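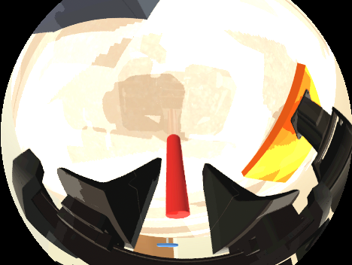
Simulated view, pale background with tan patches.

Trikosden pushed out an update to its customer records software overnight, and the big change is in reporting. Saved reports now load from a shared folder by default - private ones have to be switched back by hand.

The Trolatham office says 446 accounts were moved over in the first batch. Another 700 go next, then everyone else in November. No need to sign up, it just happens at next login.

Also new: duplicate contacts get flagged before a report runs, not after. Pruitt, the parts supplier, tested that early and found 3731 double entries in its own list. Cleanup took 7 days. 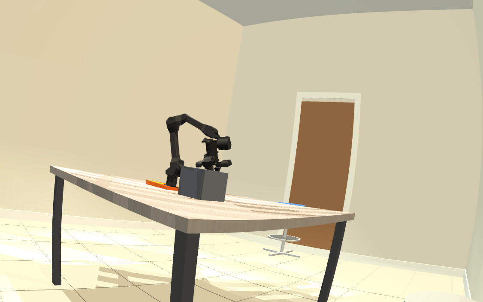
Rendered room with a wood-grained table and a black robotic arm.

Some gripes already. Scheduled exports set up thru the Brerico add-on lose their column order after the update. A fix is promised but no date yet. Until then, users are told to save the layout as a template first, then re-run the export from there.

Old dashboards stay read only until the end of the month. After that they get archived - admins can still pull them back on reqest.

Pricing stays the same for current customers. Help line opens at 8 a.m.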